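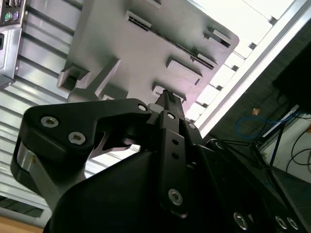
Thu 27 July

Up at five because the room faces east and the curtains are thin. Walked down to the harbor at Trorndale before breakfast. Low tide, flat water, two boats out. The bakery was not open yet so I sat on the wall and ate the rest of yesterday's crackers.

The plan was to catch the early bus to the trailhead and do the whole ridge. The early bus does not run in the summer timetable. It is on the winter one, which is the one still pinned up in the shelter. Next bus was at ten. I went back and had a proper breakfast after all – eggs, fried potatoes, coffee that had been standing a while.

Got to the trailhead before eleven. The first part goes up through the pines and is steeper than I remembered from January, when there was snow over the steps and I went up the side of them. Took it slowly. My left knee was fine going up. The new insoles are better than the old ones but the right one slides forward, and I stopped twice to pull it back. I need to trim it or put some tape under the heel.

Lunch at the Policarpio hut. They have put the price of soup up to 8 and it comes with less bread. It was good soup, lentil with something smoky in it. A school group had the inside tables and I ate out on the step with my jacket on. Wind from the northwest, clouds moving fast but high.

After lunch I went along the ridge as far as the second marker, 1,000 meters according to the plate. I had wanted to reach Grivov and come down the far side, but it was already past two and the last bus from there is at five. I turned around. I was annoyed for the first ten minutes and then I wasn't. The view south was clear to the islands. Saw a kestrel holding still over the slope below me, then a second one farther off. A lot of thistles out, and the small yellow flower I never look up.

The way down was harder on the knee. I used both poles and sat down at the bridge for a while. Filled the bottle there. An older couple came by with a wet dog and asked how far to the hut, and I told them an hour, which may have been too hopeful.

Back in town by half past five. Washed socks and shirt in the sink and hung them in the window. Called the guesthouse in Amasier to move my booking one night. They said yes but the room is on the fourth floor and there is no elevator. Fine.

Spent 70 in all today, counting the bus both ways and the tape from the hardware store. Supper was noodles. Read 4 pages and fell asleep over the book, woke up at nine with the light on – writing this now and then going to bed. Rain expected in the morning, so I will sleep in if the curtains let me.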